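August 22, 2019

Shop diary, evening, feet up, second iced coffee (yes, I know).

So the size chart thing finally got to me today. I opened the returns sheet for Villia, our linen dresses, and out of 200 orders since January we had 63 come back, and nearly every note said some version of "too big in the shoulders." I've been blaming the fabric for months! Then I sat down and read our own size page on my phone, the way a customer would, and I couldn't find the shoulder measurement at all. You have to scroll sideways. Who scrolls sideways?

I spent the whole morning rewriting it. Inches first, centimeters in brackets, and a little line on how to measure a shirt you already own and like. I also took out the word "relaxed," which apparently means something different to every person who reads it. For the Edberg jackets I left it in, they really are enormous.

After lunch I got into the return emails. The old one sounded like a parking ticket. It had 18 lines before it told you where to send the parcel, so now the address is right at the top and there are 6 lines in total. I read it out loud to the empty kitchen and it sounded like me, more or less. Maybe a bit cheerier than me.

The one thing I couldn't settle is free returns. Swati (the shop I always peek at, terrible habit) dropped theirs in the spring and put their prices down a bit, and I keep going back and forth. I like sending things back for free when I'm the one shopping! But the postage on those dresses is eating the fall order, and I still owe Mirnetti for the buttons — the good ones, the shell ones, that I swore I wouldn't reorder.

Going to sleep on it. Tomorrow I have to do the size page for kids' things, which is a whole other mess, and find out why the checkout keeps asking people for a fax number.

Recent entries
Why I stopped doing flash sales
Packing tape, a rant
First week with the new checkout
Wholesale or not?
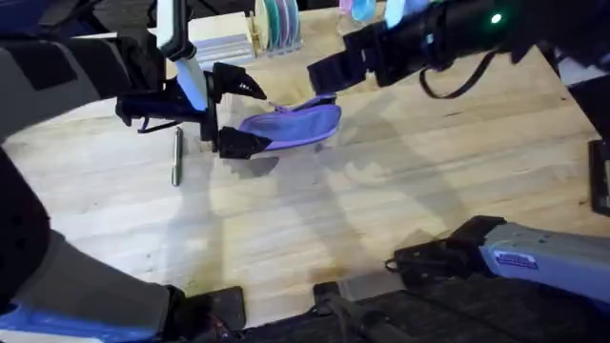
Purple fabric on a pale wooden tabletop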